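Zistness: writing safe working rules for a cloth-handling gripper
Student project report, second year, submitted in May

3. Rules for approach and grasp

Our first rule set had 49 entries, copied from the handouts and from the Plengate cell manual. Too many of them said the same thing in different words. We merged the duplicates and sorted the rest by stage: approach, close, lift, release. This section covers the first two stages only.

Most guidance we read assumes a rigid part with known edges. Cloth has no fixed shape, so a rule such as "stop 2 mm from the surface" is hard to check. We rewrote it in terms of the fingers. They must be fully open before the approach starts, and the closing command is blocked until the arm has stopped. Speed limits are kept in a separate table (Appendix B).

All trials were run in simulation first. A rule had to be written down before it was tested, and any change to it meant starting its trials again.
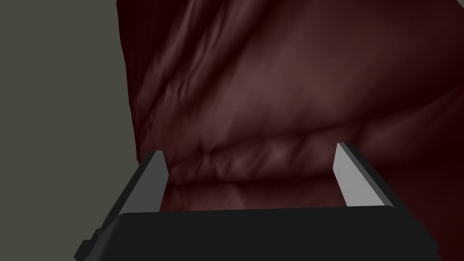 Figure 4. Simulated view from behind the gripper, fingers open, with the maroon material in front.

We ran nearly 800 trials with the Doleck settings. Nine rules were changed as a result, mainly those on closing force, where our wording left out the units. One rule on re-gripping was dropped, as two of us read it in opposite ways.

The stop rule follows the layout used in the Ait Brahim workshop notes: one condition, one action, one person responsible. It still needs checking on the real arm, where stopping distance may differ from the model.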